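Notes from a Saturday visit to the student robotics course in Mullov

I teach electronics at a secondary school, and for two years I have wanted to start a robot club for our older pupils. A colleague told me that the technical college in Mullov opens its second-year project to visitors once each term. I wrote to them, they answered the same evening, and so I took the early train on Saturday with a notebook and too many sandwiches.

## Arriving

The college is eleven minutes on foot from the station, uphill. At the door they gave us a paper badge and a small plan of the building, on which the project rooms are marked with green. We were a mixed group: parents, a few future students, two people from a company named Govel which makes parts for lifts, and me. Coffee was in the corridor, very strong.

Ailbhe Ó Súilleabháin, who leads the course, spoke for a short time before we went in. The course is called Fikum. I asked what it means and she said it was the name of the first server, and before that she does not know. There are 28 students this year, divided in teams, and every team takes one household task and stays with it from September until the end of spring. They may not change the task. Some of them would like to very much, she said, and looked at one of the teams, and they laughed.

## The ground floor

Downstairs are the arms on tables. These are for the first months, when the students learn to move one joint, then several, then to close a gripper on something without crushing it. I stayed long with a team that works on cutlery. Forks are difficult, I learned, for they lie inside each other in the drawer and the camera sees one fork where there are three. The students had written the word FORKS on the whiteboard and under it a list of everything they have tried. The list is long and most of it is crossed out.

I liked that the failures stay on the board. In my school the pupils clean the board very quickly when something goes wrong.

One girl explained to me how they keep the logbook. Each attempt has a line with the time, who was at the controls, what was changed since the last attempt, and one sentence in normal language. The sentence is obligatory. "Did not work" is not accepted as a sentence. I copied the columns into my notebook and I will use them, with permission.

## The bedroom

Upstairs is the part for which I had come. The college has furnished two rooms like a home, one as a kitchen and one as a bedroom, and here the teams work with a humanoid. The kitchen was closed in the morning because of a problem with the lock, so we all went to the bedroom, in groups, with our coats on our arms.

The team with the bed has four members. Their task sounds simple: put the bedding in order so that a guest would accept it. They began the year with only a sheet. Then they added the duvet, and now they have everything that you find in a good hotel, also the decorative things. A student told me that cloth is never twice in the same shape, and that this was for him the biggest surprise of the year. With a box you can say where it is. With a duvet you must first decide which part of it you are speaking about.

They teach the movements by guiding the robot through them many times. One attempt takes several minutes, and on a good day they record up to 30. After this they look at the recordings together and throw out the bad ones. The throwing out causes the most discussion, I was told, more than the programming.

I asked how they decide that the bed is "finished". They have a sheet with points, made by themselves, where the maximum is 21. Points are given for the edges, for the position of the pillows, for wrinkles. They quarrelled for two weeks about wrinkles. In the end they agreed that a person stands at the door and says yes or no, and I find this a very sensible solution.

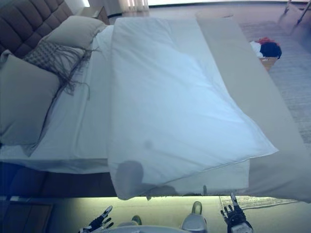
**Amparo Montoya**
*Teacher of electronics and organiser of the after-school workshop, Prieto Secondary School*

The tassels on the patterned cushion are a subject for themselves. Half of the team wants to take the cushion away until summer, the other half says that real homes have such cushions and the robot must meet them. When I left, the question was still open. I am with the second half, but I do not have to program it.

From the robot's height you look down on its two dark hands and the whole white duvet behind them, and I understood better why the students speak so much about the camera. A hand in front of the cloth hides exactly the place that you want to see.

## Practical things for other teachers

- Write to the course before the term begins. The places for visitors are few.
- The lift was out of service, so ask first if stairs are a difficulty for you.
- The students answer everything, also questions about money. Our school could begin with one table arm and a good logbook.
- There is no canteen on Saturday.

I had a return ticket for the three o'clock train and took the next one, as the cutlery team wanted to show me one more attempt with the forks. I have promised to send them our old drawer insert from the school kitchen, which has narrower compartments.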